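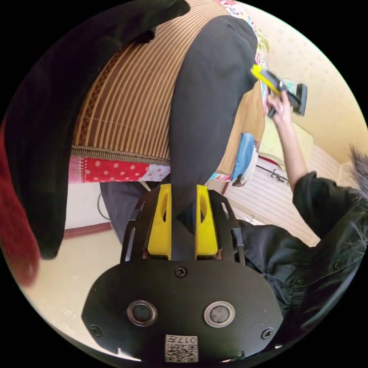
How to Clean a Slow Bathroom Sink Drain

By Tegan Donnelly

Most slow bathroom sinks are blocked by hair and soap within a few inches of the stopper. You can usually clear one without chemicals.

You will need a bucket, rubber gloves, a plastic drain strip, an old toothbrush and a flashlight.

1. Clear out the cabinet and set the bucket under the trap.

2. Find the pivot rod at the back of the drain pipe. Unscrew the nut by hand and slide the rod out. A little water will come with it.

3. Lift the stopper out and scrub it with the toothbrush.

4. Push the drain strip down as far as it will go, turn it, and pull up slowly. Repeat until it comes up clean.

5. Put the stopper back with the hole facing the rod – this is the part people get wrong. Slide the rod through and tighten the nut by hand.

6. Run hot tap water for a few minutes and feel under the nut for drips.

If the sink is still slow, take off the trap and rinse it in another sink. Older metal traps may need new washers. I replaced mine in 2013 and they have held up fine.

Do not use a drain strip right after pouring in drain cleaner. Flush the pipe well first, and wear eye protection.

Once the drain is clear, cleaning the stopper every month or two should keep it that way.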